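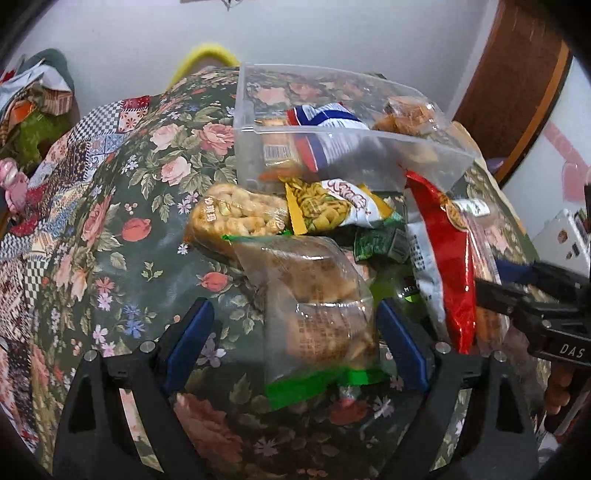 How hard should a gripper squeeze a bag of crackers? Start with the lightest grip that lifts it, and write that number down before you try anything firmer.

I spent most of February reading handling rules for snack packs, which is a sentence I never thought I'd type! The one I liked best came from Gavel, a small shop that writes its house rules on a single page. Rule one: spread the fingers wide, then close on the bag slowly. Rule two: no grabbing by the crimped end, however handy it looks.

The clear bag of light brown, cracker-like stuff on the rose tablecloth is my idea of a good first test. The film is wrinkled and shiny, there's a green strip along one end, and the neighbors are right up against it (one even sits under its top edge). Add a see-through container behind it and you've got plenty to bump into.

Gavel's people allow 5 newtons for bags like that. The folks at Plitden allow more, and we argued over it for a whole lunch. I'm with Gavel. Crumbs count as a failure in my book, even if the bag never drops.

Both shops agree on practice, though. You do 30 picks per pack type, you change the layout between picks, and two people sign the sheet. Liao, the checklist tool I tried, won't let you close a run until both names are in, and I grumbled about that for days before I came around to it. Pads get wiped at the start of each run and swapped after 500 picks. I'm still waiting to hear what Erent does about torn film.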